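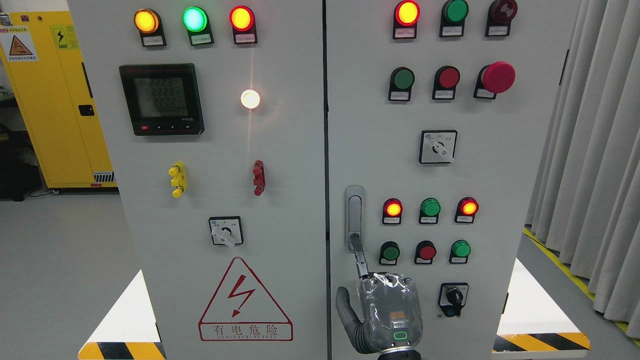 Two-door control cabinet, light gray, with labeled lamps and switches

Terkenwood 3806 Label Plates

White plates for marking push buttons, lamps and switches. Supplied blank or engraved to your list, up to 2 lines of text per plate. Sold in packs of 60 or 248.

Adhesive back — clean the panel with alcohol first. Not for outdoor use.

Send engraving lists to Lleucu Parri at Prindham as a spreadsheet. Engraved plates can't be returned.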